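Print this page | E-mail this page

Dendgate Community Seed Library
Progress report to the Stonudano Fund, February

Hello again, and thank you for the second payment, which landed just when the envelope order was due. I promised you a plain account of where we are, so I'll start with the numbers. We have now lent out 2,673 packets, and about 300 people have signed up for a card. Beans are still the favorite by a mile (the climbing ones especially!) and I have had to beg for more from our growers twice. 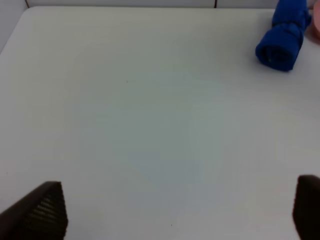 The growers are the part I'm happiest with. We have 12 of them now, all within a bike ride of Dendgate, and each one takes on a single crop and keeps it well apart from its cousins. Squash was a headache last summer - two kinds crossed and we had to throw out the whole lot. We've moved one of them over to the Hosus allotments, so that should be the end of it.

Money next. We spent $900 on the drying cabinet, a little under what I put in the budget, and I'd like to move what's left to postage if that's all right with you. Returns by mail have gone up a lot and stamps are eating us alive.
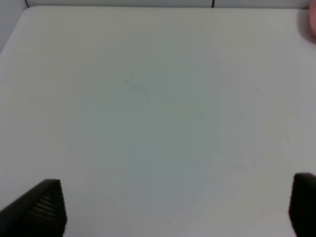
Rosalind Ridgeway would hold the postage money back until spring, when most people drop their seed off in person anyway, and put it toward germination tests first. It's a fair point. The old lettuce seed did badly in our last test, and I'd hate to send out duds. I'll go with whichever you prefer, just let me know before we order more trays.
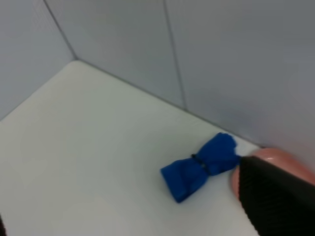 Brândușa Moldovan

Still to do: the growing guide is half written, and the tomato pages are a mess. The Hjaltadóttir kale has finally set enough seed to share, so that goes in the catalog next. The evening classes start up again at 6:30, same room, and you'd be very welcome to sit in on one. Bring gloves.

Related items
Autumn progress report
How to return your seeds
Saving beans and peas for beginners
Become a grower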